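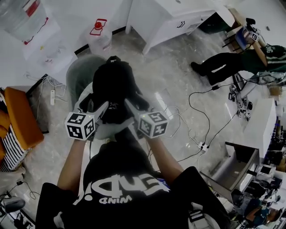

Search this site Type and hit enter

How to Wash a Canvas or Nylon Bag by Hand

Most of us carry a bag every single day and wash it maybe once a year, if that. I was certainly guilty of this for a long time. I had a black nylon tote I bought at a shop called Amundsen, and it went with me to the grocery store, the library, the dentist and the beach, and it spent a good part of its life on the floor of the bus. Then one day in December I reached in for my keys and came out with something sticky on my fingers, and I decided enough was enough!

I've washed a good many bags since then, and I'm happy to say it's an easy job. It takes maybe half an hour of real work and then a long stretch of drying, so I like to start in the morning and let the bag hang the rest of the day.

What you'll need

A sink, tub or bucket big enough for the bag to move around in
Mild liquid soap (I use Drendano, but any gentle one made for delicates will do)
A soft brush, or an old toothbrush
White vinegar
Two clean towels
A hanger or a clothesline

Before you start

Look for the care label first. It's usually sewn into a side seam on the inside, and on some bags it hides in the little zip pocket. If it says spot clean only, please believe it. Those bags often have cardboard in the bottom, and once cardboard gets soaked it will never lie flat again. Leather trim is another reason to go slowly – you can still wash the cloth part with a damp rag and a bit of soap, but keep the whole thing out of the tub.

Now empty it. I mean really empty it, every pocket, and then turn it upside down over the trash can and give it a good shake. Pull the lining out as far as it will come and run the vacuum hose along the seams, where the crumbs and sand like to pack themselves in. If the straps come off, take them off and wash them separately.

Test the color, too. Dab a wet white cloth on a spot you won't see, press for a few seconds and check whether any dye came off. Black and red are the worst for this in my experience. A faint smudge is fine as long as you wash the bag by itself in cool water. If you get a strong stain on the cloth, stick with spot cleaning.

Step 1: Treat the dirty places

The handles and the bottom will need the most help. Put a drop of soap right on the fabric and work it in with the toothbrush, using small circles and not much pressure. Let it sit while you fill the sink. For grease I'll sometimes leave the soap on through a cup of coffee, and that does the trick more often than you'd think.

Step 2: Soak

Fill the sink with cool water and stir in 2 teaspoons of soap. It won't look like enough, but more soap only means more rinsing, and I have stood at that sink rinsing until my back complained. Push the bag under, squeeze it gently a few times, and leave it for 20 minutes. Close any Velcro first so it doesn't chew on the lining.

Step 3: Rinse

Drain the sink and rinse under the tap until the water runs clear. If the bag smelled musty to begin with, fill the sink once more, add half a cup of vinegar, and let the bag rest in that for a few minutes before a last rinse. The vinegar smell goes away as it dries, I promise.

Step 4: Press out the water

Don't wring it! Wringing twists the seams and can leave creases in coated nylon that stay for good. Lay the bag flat on a towel, roll the two up together like a jelly roll, and lean on it. Then do the same again with the second towel.

Step 5: Dry

Hang the bag upside down with all the pockets open and pulled out. If it's meant to hold a shape, stuff it with a dry towel for the first hour or so. Keep it out of strong sun, which fades dark cloth quickly, and keep it out of the dryer altogether. Straps take the longest, especially padded ones, so squeeze them between your fingers before you decide the bag is done.

A few odds and ends

Sticky zippers can be rubbed with a plain white candle once everything is dry. Ink is hard to shift, but rubbing alcohol on a cotton ball will lighten it on most canvas. For bags with a waterproof coating, you may want to spray on a fresh coat after washing. I've used the one from Zornico and been pleased with it, though you do need to spray it outdoors.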